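Grirkeck Hand Gripper Kit: Your Questions, Answered
By the Plitent Help Desk
Updated in October
4 min read

Thank you for all the mail since we started carrying the Grirkeck! We've gathered up the questions that reach us most often, and if yours isn't among them, please do write.

What comes in the kit?
The gripper itself, a spare set of finger pads, a charging cord and a year of the Pristance app, which is where your recordings go once you've made them. The price is $313, and shipping takes 17 days at the outside (usually a good deal less, but we'd hate to promise you sooner and let you down).

Do I need a workshop or a lab?
Goodness, no. Most of our customers record at home, on whatever flat place they have, and a bed does very nicely for clothes and other soft things. 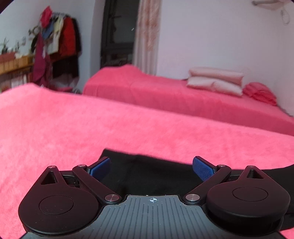 Give yourself elbow room on both sides and work in ordinary daylight if you can. A session of 20 minutes is plenty for a first try, and your wrist will thank you for stopping there.

Can it handle thin or floppy fabric?
Fabric is what most people ask about, and we understand why, as it never lies the same way twice. The textured pads are meant for it. Come in slowly with the fingers wide open, close on a fold or an edge, and lift before you pull. Knits are a friendly place to begin, and you can move on to slippery things later.

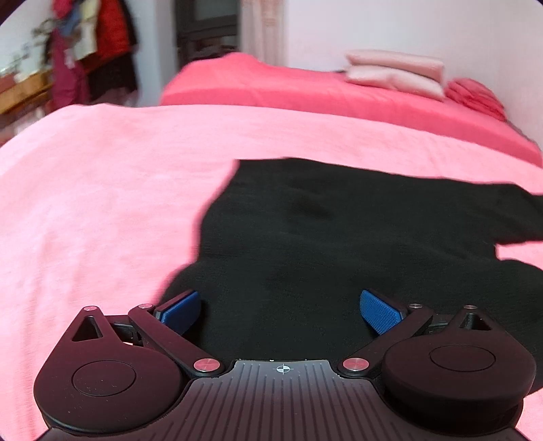
Söderlund wrote in to say that sweaters gave no trouble from the start, but that lighter fabric only went well after slowing right down, and could we please put that in bigger letters. We're happy to pass it along!

Is it hard to learn?
Most folks feel comfortable after 28 practice grasps, which is the number in the starter lesson. Try the same item a few times, then shake it out and lay it down some other way.
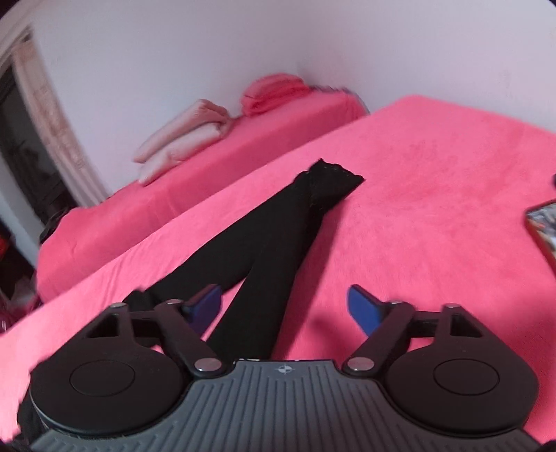
Between rounds, save your recording and give it a plain name you'll recognize next month. The app lets you rename things later, though it's a bit of a chore.

What if the pads wear out?
Wipe them with a damp cloth first, as lint is often the whole trouble. If they're truly smooth, we sell replacements by the pair.

17 comments | 28 shares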